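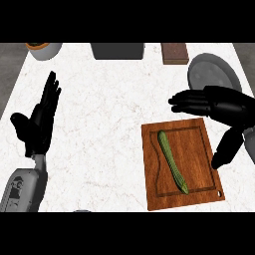

Minutes of the Vilero Allotment Association annual meeting, held in the upstairs room at the library, 16 February 2019

I'm doing the minutes again, so you'll have to put up with my way of doing them. If I've got something wrong, tell me before the next meeting and I'll put it right at the start of that one. Apologies came in from the plots along the railway side, most of whom had colds.

Last year's minutes

Agreed as a fair record, with one change. I had written that the new padlock was for the bottom gate. It was for the top gate. The bottom gate still has the old one, and it still sticks, so please lift the gate a little as you turn the key and don't force it. We've already lost one key that way and the broken half had to be dug out with a bradawl.

Matters arising

The skip did come in the end! It was two weeks late and they put it right across the path to the tap, but it got filled in a single afternoon and I think the site looks far better for it. Can I ask again that people don't treat the place where the skip was as a place where a skip still is. There is a roll of carpet there now and I would love it to go home.

The wasp nest behind the shed was dealt with in November, by which time the wasps had mostly lost interest anyway.

Money

We started the year with £1,594 in the bank and finished it with £821, which sounds alarming when you say it out loud (and there was a bit of a silence when it was said out loud). Most of the difference is the new water pipe, which we all voted for, and the skip. The rest is insurance, seed potatoes bought in bulk and not yet all paid for, and hire of this room. If you took seed potatoes and haven't settled up, the tin is in the shed and the list is on the lid of the tin.

We talked for a good while about whether rents should go up. One view was that they haven't moved for years and everything else has. Another was that people on the half plots already pay more than their share, because the water charge is the same whatever size you have. I'd never thought of that and I'm on a half plot myself. We agreed to leave rents alone until next year and to look at splitting the water charge by plot size. That was carried with a couple of people not voting, one of whom was putting the kettle on.

Water

The new pipe works beautifully and the tap by the compost bays now has proper pressure. The tap at the far end does not. It was suggested that there's a kink where the pipe goes under the hedge, and it was also suggested, quite firmly, that there can't be. We'll dig down and look before the season gets going properly.

Hosepipes next. The rule is that you may use a hose to fill a butt or a can but you may not leave it running on your plot and go off to talk to somebody. This was the rule last year as well. We had a long discussion about sprinklers, which I won't write out in full as it got rather circular, and ended with everybody agreeing that sprinklers are not allowed, as they weren't before.

The waiting list

There are 69 names on the list. We have 2 plots coming free in the spring, both on the north side and both badly overgrown. I think it's unkind to hand someone a jungle and wish them luck, and I said so. After a bit of back and forth we agreed to strim both plots and cover half of each with black sheeting before they're offered. New people can then start on the clear half and not lose heart by June, which is what I very nearly did in my first year.

We also agreed to write to everyone on the list to ask if they still want to be on it. Some of them must have been waiting so long that they've moved away, or taken up golf.

Bulk order

Two quotes for manure and compost this year. Trustadia will deliver to the top gate but want the whole sum in advance. Tokgöz are dearer per load but will come right down the track and tip it by the bays, which would save us all an awful lot of wheelbarrow work. Hands went up for Tokgöz and it wasn't close. Please put your order on the sheet in the shed before the end of the month, and write the number of barrows you want clearly. Last year there was a figure that could have been a one or a seven and it caused real bad feeling.

The greenhouse from Esen, the garden centre on the ring road, has been offered to us at a reduced price as it was their display model. It's a nice size, and it has shelves. Against that, we'd have to take it down and move it ourselves, and there's nowhere level to stand it except the bit where people park. Left open. If you have strong feelings about parking, come next time.

Summer open day

We're doing it again. Cakes, plant stall, the longest bean (the bean tape measure has been found, it was in the seed drawer). I'd like to have more for children to do than last time, when it was mainly looking at worms, although the worms were very popular. Ideas so far are planting up a pot to take home and a scarecrow contest. I'll draw up a list of jobs and pin it in the shed, and I'd be so grateful if people signed up for something before I have to come round and ask.

Any other business

Bonfires: only after dusk, and never when there's washing out in the gardens behind. We've had a polite note from one of the houses and I'd like to keep it polite.

Dogs: on leads. Someone's leeks were dug up and I'm not going into it further.

Spare rhubarb crowns are free to anyone who wants them, in the crate next to the water butt. Also two rolls of netting, a bit torn, and a fork with a wobbly handle.

Somebody asked whether we could have a loo. We've looked into this before and the trouble was the cost of emptying it. I've said I'll get a fresh price and bring it to the next meeting.

Things to do before next time

Dig out the pipe under the hedge. Strim and cover the north side plots. Letter to the waiting list (me). Manure sheet in the shed, then order from Tokgöz. Price for a loo (me again). Carpet to be removed by whoever it belongs to.

The meeting closed when the library wanted to lock up. A green scarf was left on the back of a chair and I have it at home.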